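**Trovell Residential Services: Case Record**

**Subject:** Bathroom renovation, second floor. Slow drainage at the shower and movement in the floor tile
**Status:** Closed, with one item held for follow-up
**Opened:** 1/16/25
**Case coordinator:** Annelies Coppens
**Field supervisor:** Ayten Öztürkmen
**Products on site:** Lamelo shower base, Bepari floor tile, Zatden exhaust fan

## Reported condition

The homeowner contacted the service desk after completion of the second-floor bathroom and reported the following:

- Water stands in the shower base during use and drains slowly once the valve is closed.
- A floor tile beside the vanity gives slightly underfoot and makes a clicking sound.
- The exhaust fan runs, but the mirror stays fogged long after a shower.

The homeowner asked whether the three matters were connected and whether the room could remain in use. The service desk advised that the shower should not be used until the drain had been inspected. The sink and toilet could be used as normal. The homeowner confirmed that a second bathroom was available on the first floor.

## Entry 1: Desk review

The project file was reviewed before a visit was arranged. The contract covered removal of the old tub, installation of the Lamelo base, new wall and floor tile, a replacement vanity, and a new fan in the existing ceiling opening. Replacement of the branch drain was offered as an option and was declined at signing. The file holds the signed option sheet.

The floor plan shows the loose tile to be outside the shower area and on the opposite side of the room from the drain. No connection between the two was assumed. Both were assigned to the same visit.

Photographs supplied by the homeowner were added to the file. One shows the tile beside the vanity with a hairline opening in the grout along the door side. The remaining photographs show the shower base with water in it.

## Entry 2: First site visit

Ms. Öztürkmen attended with a plumber. Floor protection was laid from the front door to the work area.

**Shower drain.** The strainer was lifted and the trap inspected. A quantity of hardened grout was found at the bottom of the trap, together with a strip of protective film from the shower base. Both were removed by hand. Water was then run at full flow for 30 minutes. Drainage improved but was still judged slow toward the end of the test.

The plumber ran a cable down the branch line and met resistance past the first bend. The resistance cleared on the second pass. The flow test was repeated and no water stood in the base.

**Floor tile.** The tile was tapped across its full surface. A hollow sound was noted along the door side, and the neighboring tile sounded solid. The tile was marked with painter's tape for removal at the next visit.

**Exhaust fan.** A sheet of tissue held against the grille was drawn up weakly. The attic hatch was not accessible at the time of the visit, as the closet beneath it was in use for storage. The homeowner agreed to clear the closet.

Finding for this entry: the material in the trap came from the renovation work. Trovell accepts responsibility for its removal. No charge applies. The obstruction further along the branch line could not be identified from what came back on the cable, and no finding is made as to its source.

## Entry 3: Correspondence

The homeowner wrote to ask whether the hardened grout could have damaged the pipe. Ms. Coppens replied that grout in a trap restricts flow but was not expected to affect the pipe wall, and that the plumber had seen no leak at the accessible joints. The homeowner also asked for the written findings from the visit. These were sent the same afternoon.

A second message concerned the tile. The homeowner had kept one unopened box of Bepari tile in the garage and asked whether it would be used. It was confirmed that the box would be checked for matching shade before any tile was cut.

## Entry 4: Second site visit

**Floor tile.** The marked tile was removed. The mortar beneath it had bonded to the underlayment but not to the back of the tile along the door side, which is consistent with mortar that had begun to dry before the tile was set. The old mortar was ground back, the surface was vacuumed and dampened, and a replacement tile was set with full coverage. The shade matched. The homeowner was asked to keep off the tile overnight, and grouting was completed the next morning.

**Exhaust fan.** The closet had been cleared and the attic was entered. The flexible duct had been compressed behind a roof brace and was open to less than half its width at that point. The duct was rerouted above the brace, shortened, and fastened at both ends. The tissue test was repeated and the sheet held firmly to the grille.

The gap beneath the bathroom door was also checked and found sufficient for the fan to draw air.

**Shower drain.** A further flow test was carried out. No standing water was observed.

## Entry 5: Cost adjustment

The homeowner requested reimbursement for a drain service call made before this case was opened. A receipt was provided in the amount of $200. The request was approved in full, as the technician's note on the receipt referred to construction debris in the trap. Payment was issued by the original method.

## Resolution

| Item | Cause | Action | Status |
|---|---|---|---|
| Slow drain | Debris in trap; obstruction in branch line | Cleared and tested | Closed |
| Loose tile | Incomplete mortar bond | Tile replaced | Closed |
| Weak fan | Compressed duct | Duct rerouted | Closed |
| Branch line | Not determined | Recheck in July | Held |

## Instructions to homeowner

1. Leave the strainer in place during use and clean it monthly.
2. Run the fan during each shower and for a period afterward.
3. Do not use chemical drain openers in the Lamelo base. Contact the service desk if drainage slows again.
4. Report any change in the replaced tile or its grout in writing, quoting the project address.

The homeowner has confirmed acceptance of the work by email. The held item remains assigned to Ms. Coppens.

**Attachment**

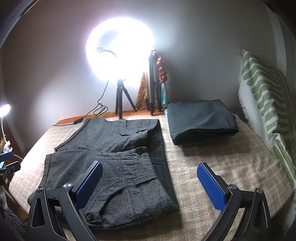
*Folded gray tweed shorts on a checked blanket.*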